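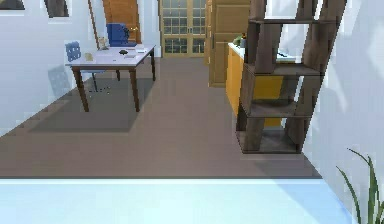 Mekdes Woldegiorgis

August 13, 2018

1/ Spent the weekend reading furniture store copy so you don't have to. I'm getting a desk for the spare room and I have come to doubt every word these people write. Thread.

2/ Start with "solid wood look." Look is doing all the work there. A cloud can have a solid wood look if you squint at it long enough.

3/ Tostititz has a desk listed at $300, crossed out, now $276. I checked back in March when I first thought about this. It was $276 then, with the same crossed-out $300 next to it. When exactly was it $300? I'd love to meet the person who paid that.

4/ I emailed to ask. The reply thanked me for my interest in savings.

5/ Then there are the rooms they show you. White wall, big smooth brown floor, a desk with a white top and dark tapered legs, a couple of dark frames up on the wall. Very nice. My spare room has a radiator, a water heater closet and a door that opens the wrong way.

6/ Which brings me to "fits any space." The listing says this and then gives the width in a separate PDF. The PDF is for a different desk.

7/ Reviews. Hirnon shows 3000 of them for one bookcase, nearly all five stars. I read until my eyes hurt. A lot of them say "haven't put it together yet but looks great." What looks great? The box?

8/ A few more say "arrived fast." OK. That's a review of a truck.

9/ The one-star people are the only ones who tell you anything. One man wrote four paragraphs on a drawer that sticks in humid weather. I trust him more than I trust my bank.

10/ "Assembles in 20 minutes." By whom? Last thing I bought from Ejigu said the same and it took me and my sister most of a Saturday, plus a second trip for a screwdriver that wasn't on the list of tools you need. The list of tools said "none."

11/ Someone is going to tell me to just buy used. I tried. Three sellers, all of them "moving tomorrow, must go today," and two of those ads are still up from last month. Long move.

12/ Also please stop calling things "heirloom quality" if the warranty is one year and doesn't cover the top.

13/ Ejigu has a membership now too, by the way. You pay yearly and get "member pricing." I put the same lamp in the cart logged in and logged out. Same price. Shipping was cheaper for members, but then there's a handling fee that only shows up on the last page.

14/ To be fair to somebody: the woman on the phone at Hirnon told me straight out that the white finish on their desks shows coffee rings and that she wouldn't buy it for herself. Best sales call I've had in years. I may buy something from them just for that. Not the white one.

15/ Got a few replies saying I'm overthinking a desk. Maybe! But it's my money, and "on sale" should mean it used to cost more.

16/ If you own the Tostititz one, tell me two things. Does it wobble when you type, and what did you pay? Screenshots of the receipt welcome. I'm keeping a list of prices by month.

17/ Update: first receipt is in. $276, bought last fall. Keep them coming.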